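2019-12-15, workshop notebook, Urnimero student robotics project

Present: S. Hordiienko (writing), B. Hollis for the first half.

Carried over from last entry: gripper slip on soft objects, cable strain at the wrist, and the timing mismatch between the camera log and the joint log. The first two got bench time today. The third did not.

**Set-up**

Task is still the sponge sort: pick from the floor area, place on the shelf, no contact with the side panels. We moved from blocks to sponges after the Lyons round, where every team's grasp looked good on rigid parts and then fell over once the object could be squashed. Foam also forgives a bad approach, so the students can make mistakes at low speed without cracking a finger.

Re-ran the homing routine twice before starting. Second run agreed with the first to within 0.4 mm on all axes except wrist roll. Left roll alone. Bev wants it re-zeroed against a hard stop and I agree in principle, but the stop bracket has been reprinted once already and the second print is no squarer than the first.

Controller on the Flilow build from last week, not the new one. The new one changes the sign convention on tool-frame rotation and I don't want that in the same session as a gripper change.

**Gripper current limit**

Started at 400 mA, the default in the students' config file. At that setting the fingers close fully and the foam is compressed well past what is needed to hold it. It lifts fine. Release is the trouble: the foam rebounds as the fingers open and kicks the sponge sideways, so the final position depends on how long it was held.

Stepped down in increments of 50. Notes:

- 400: secure, bad rebound on release
- 350: secure, rebound still visible
- 300: secure, placement repeatable enough to use
- 250: holds plain foam, marginal on anything with a scouring layer
- 200: drops on wrist rotation

The scouring layer matters more than I had allowed for. Gripped across the layers, one finger is on a stiff abrasive face and the other on soft foam, and the sponge pivots toward the soft side during the lift. Gripped along the long edge, both fingers see both materials and it stays put. The planner has no notion of this. It takes the bounding box and closes on the short dimension.

Settled on 300 for general use. Wrote it into the config with a comment, and asked the students not to change it without an entry in this book. The value had been edited three times since April with no record of who or why.

**Approach angle**

Shelf placement is limited by the side panels more than by reach. Coming in level, the wrist housing clears the near panel only if the elbow is tucked, and the tucked pose sits close to the joint limit. Coming in from above and tilted, there is room, but the camera view is steep and the shelf edge crosses the image on a diagonal. The edge detector the students wrote assumes something near horizontal and throws out everything else.
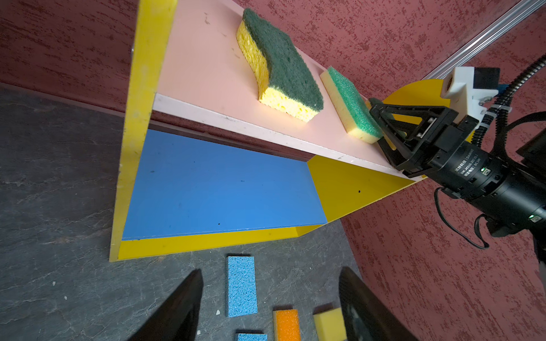
Two options. First is to rotate the image by the known wrist angle before the edge step, which costs a resample per frame and keeps their code intact. Second is to drop the horizontal assumption and fit lines at any angle, then pick the one that agrees with the shelf model. I prefer the second. Bev prefers the first on the grounds that the students can finish it before the break. We went with the first for now. It is one function call in the Gika wrapper, and the resample took 22 ms per frame on the workshop laptop, acceptable at the rate we run.

Note for whoever does this: the rotation has to come from the joint state at the image timestamp, not the latest joint state. That brings the log mismatch back in. While the arm is moving, the error will look like a vision fault and it isn't one.

**Colour thresholds**

Yellow is a problem. Yellow sponge foam and yellow shelf board overlap in hue, and under the overhead lights the saturation is close enough that the mask joins them whenever a sponge sits near the panel. Tried narrowing the band. Lost the paler foam altogether. Widened it again and added an area cap, which is a patch and is labelled as a patch in the code.

Green and blue are no better in principle, given the blue lower shelf, but the students only search the floor region for picks so it hasn't come up. It will come up when they start checking placements. Suggest a depth check there in place of more colour tuning.

**Cable**

Conduit at the wrist was pulling at full roll. Gave it more slack, re-tied it, and drove roll end to end by hand. No snag. Checked the camera connector afterward and it was seated. The thin lead is still unsupported over part of its run and wants a clip. There are clips in the second drawer, wrong size. Need the smaller ones.

**Log**

Session file is 491, saved to the shared drive under the project folder. Grasp events are marked by hand, since the automatic marker triggers on finger current and the new limit sits below its threshold. The threshold should be read from the config, and at present it is hard-coded in two places.

**To do**

- SH: move marker threshold into config, both places
- SH: write up the pivot problem for the students, with a sketch of the two grasp directions
- BH: square up the stop bracket or find a machined one
- BH: order small cable clips
- Students: rotate-before-edge function, tested on stored frames first, arm powered off
- Students: planner option to grip along the long edge when a scouring layer is detected
- Either of us: log timing. Start by comparing the two clocks at boot and again after an hour

Left the arm parked and the supply off at the wall. Floor area needs a sweep before the next run, as foam crumbs were turning up as small blobs in the mask at the low area setting.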